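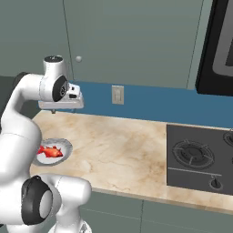
The policy was fifteen pages long and Rizwan Orakzai had read all of them, which put him ahead of the man who sold it to him.

"You're covered," Adel Chraibi said on the phone. "Errors and omissions, two million aggregate. I wouldn't lose sleep."

"Page four says I'm covered if I report the claim in the same period it was made."

"Right."

"And the letter from Paracha came in November."

There was a pause in which Rizwan could hear typing. He had learned not to trust typing. When his father sold the old shop, the buyer's agent had typed through the whole meeting, and later it came out there was nothing on his screen but a bowling league schedule.

"When in November?" Adel asked.

"The 22nd. The policy renewed on the first of December. I told you in January."

"Was it a claim, though? Or a complaint?"

Rizwan picked up the letter. Paracha was a small importer, four people in two rooms over a bakery, and he had done their inventory review the summer before. The letter said they were disappointed. It said the review had missed a warehouse. It said they expected him to make this right. It was signed by Adeel Kakakhel, who had once driven across town to return Rizwan's umbrella.

"What's the difference?" he said.

"A complaint is somebody being unhappy. A claim is a demand for money or services. If it's a complaint, your clock starts later, when the lawyer wrote. You want it to be a complaint."

"It says make this right."

"That could mean anything. That could mean an apology."

"Would Harkel read it that way?"

More typing. Harkel was the carrier. Rizwan had never met anyone who worked there, only received their calendars.

"I can't speak for the carrier," Adel said, in the voice of a man who had spoken for the carrier all through lunch two years ago, over a plate of lamb that Rizwan paid for.

The adjuster's name was Aqeel Ansari. He came in person, which Rizwan took as a bad sign, and he was friendly, which he took as a worse one. He admired the window. He asked whether the parking was always like that.

"I just want to hear it in your own words," Aqeel said. "When you opened the letter, what did you think it was?"

Rizwan knew the answer he was supposed to give. Adel had given it to him twice, once on the phone and once in an email with no subject line. I thought it was a client blowing off steam. It was a good sentence. A reasonable person could have thought it.

He had stood in the hallway with his coat on and read the letter, and then put it in the drawer with the takeout menus. You don't put steam in a drawer.

"What happens if I say I wasn't sure?" he asked.

"Then I write down that you weren't sure."

"And what does that do?"

"I don't decide that part." Aqeel clicked his pen. "People always think I decide that part."

Rizwan looked at him for some hint of which way to jump. The man had a pleasant, tired face and a coffee stain on his cuff. Maybe he really did just write things down.

"I thought it was going to cost me money," Rizwan said.

Aqeel wrote for longer than the sentence needed. Then he asked if he could see the drawer.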